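Frequently asked questions

Brullusitz is a small repair and alteration service for everyday clothes. We started with jeans only, and jeans are still the biggest part of our work. On this page we collected the questions which customers write to us most often. Please read it before you send a parcel, it can save you one e-mail and us also.

What do you repair?

Trousers, jeans, skirts, shirts, cotton jackets and work clothes. We replace zips and buttons, close open seams, shorten hems and put patches from the inside or the outside, as you wish. We do not take leather, wedding clothes, knitted jumpers or anything with down filling.

Can you keep the original hem of my jeans?

Yes. We fold the extra length inside, sew close to the old edge and press it flat. From outside you see the hem you had before, only higher. This way works well for up to 40 mm of shortening. For more than this, we must cut the leg, and then we sew the old edge back on. It takes longer and costs a little more.

How should I measure the length I want?

Put on the shoes which you will wear most with these trousers. Ask another person to fold the leg and put two pins, because when you bend down the leg moves up and the measure is wrong. Then take the trousers off, lay them flat and measure the inside seam from the crotch to the pin. Write us this number in centimetres. If your two legs are different, write both numbers. 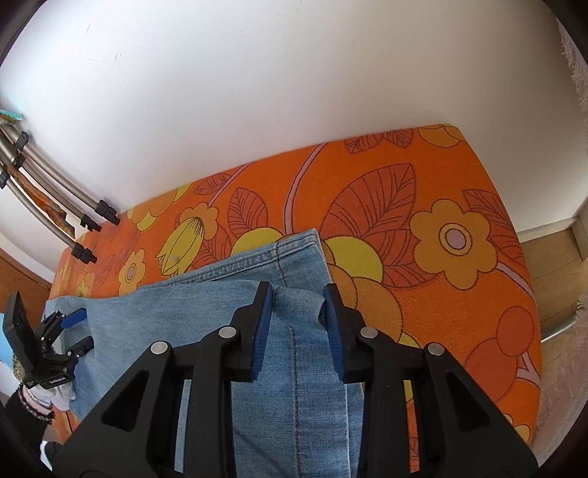 If you have already a pair with the perfect length, you can measure that one instead. Please do not send us the second pair as a pattern. We had some confusion with this in the past.

Must I wash the clothes before sending?

Yes, please, and dry them fully. New jeans should be washed at least once before any shortening, as many of them lose some length in the first wash. Unwashed parcels we send back, and the postage is then paid by the customer.

Will the thread have the same colour?

We try to find the nearest one. We have on the shelf a good choice of yellow, tan, brown and grey threads for denim. On old jeans the thread has faded together with the cloth, so a new thread can look stronger in the first months. If you prefer a contrast colour, write it in the order form in the field "Wishes".
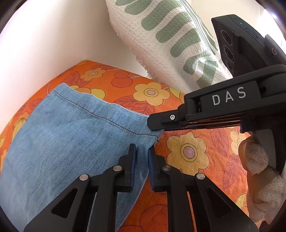
Faded denim with tan topstitching along the hem.

How much does it cost?

The price list is on the page "Prices". You get a fixed price by e-mail after we have seen the garment, and we begin only when you say yes. If you say no, you pay just the return postage. For orders of 25 pieces or more, for example from restaurants or workshops, please ask for a separate offer.

Where do I send my parcel?

To our workroom in Cleltgate. The full address is in the confirmation e-mail, together with your order number. Write the number on a paper and put it inside the bag, not only on the box. You can also leave the bag at the Manda dry cleaner or in the Bíró shoe shop, both accept parcels for us until 6 pm.

How long must I wait?

Normally two weeks from the moment we receive your agreement. In August we are closed for the first half of the month, and parcels which come in this time wait for us at the post office. Express service does not exist at the moment.

Can I send you photos first?

Please do. Lay the garment on a flat place in daylight, take one photo of the whole piece and one close to the damage. If there is a hole, put a coin beside it.

My repair opened again. What now?

Every seam we make has a guarantee of 295 days. Yes, it is a strange number. It comes from our first price list, where it was a typing mistake, and we decided to keep it. Send us the garment with the old order number and we repair it free of charge. The guarantee does not cover new holes beside the old ones.

Do you sell gift vouchers?

Yes, in any full amount. They are valid for two years and can be used in parts. The code is sent by e-mail, or printed on card if you choose this when you pay.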